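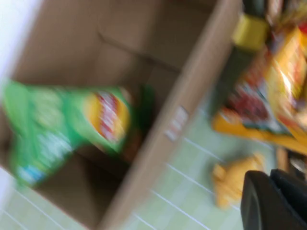 Mirkeddale Ramblers & Hostel Walkers (members' list)

Subject: Re: [walkers] Snacks, and the August route
24 Feb 2021

Hi all,

Thanks for the replies so far, even the grumpy one. I'm answering the route part first and then the food, so if you only care about the food, scroll down.

> On the Tastby loop, are we still planning to go over the
> ridge on the second day? Last time I looked at the map it
> seemed like a very long way with no water between the
> quarry and the farm. My knees would vote for the valley.
> Also can we please not do all the shopping in one go again,
> I was eating crackers until Christmas.

Your knees have a point! I sat down with the map on Sunday night and the ridge day is just too much if it's hot, and it's always hot in August. What I'd like to do is keep the ridge for anybody who really wants it and send everyone else along the river path. Both come out at the same footbridge, so we can meet up there and walk the last piece into Tastby together. The river path is longer on paper but it's flat the whole way and there's shade for most of it (there was when I last walked it, anyway, unless they've been cutting again).

Water: there's a tap behind the chapel at Gurna. It's not on the map. You go through the gate that looks like it belongs to somebody's yard and it's on the left wall. I filled up there twice last time and I was fine. The quarry stream I would not drink from, whatever the guidebook tells you.

Beds: the Michalík guesthouse will hold 40 beds for us if we let them know by the end of next month. They want 100 up front, which I've already paid out of my own pocket, so don't send me anything yet, we'll settle up when we know who's coming. Rooms are for two or three people. If you snore, please be a good sport and say so on the form. I do, so I've put myself down for the one at the end of the hall.

Dogs are okay at the guesthouse but not on the ridge while the sheep are up there. River path, no problem.

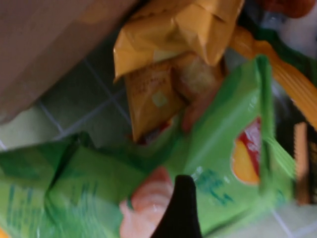 Eilif Granström

Okay, food. I hear you on the crackers. The trouble with one huge shop is that we all get hungry just thinking about the walk and buy for an army, and then the chips get crushed at the bottom of a pack and the fruit goes home again. So this time I'd say everybody brings their own lunch for day one, and we buy the rest in Tastby when we get there. The store is small but it stays open until 7 in summer and they have good bread if you go in the morning.

Salty stuff is still worth carrying, though. I got a bad headache on the climb a couple of summers back and what fixed me up was half a bag of potato chips and a long sit in the grass. Nuts work too and take up a lot less room. Chocolate I've given up on in August, it's soup by ten o'clock.

For the shared dinner on the last night, could two people take on the cooking? I did it last year and I'd love to just peel things and be told what to do. The kitchen has 3 burners, and one of them is slow, so plan on one big pot of something.

Still don't know about the bus back from Mirkeddale. The summer timetable isn't up yet. If anyone has a car with room for packs, write me off list.

> And is the long bench by the lake still there?

It was in the fall! One of the slats had gone soft, so sit toward the left.

Eilif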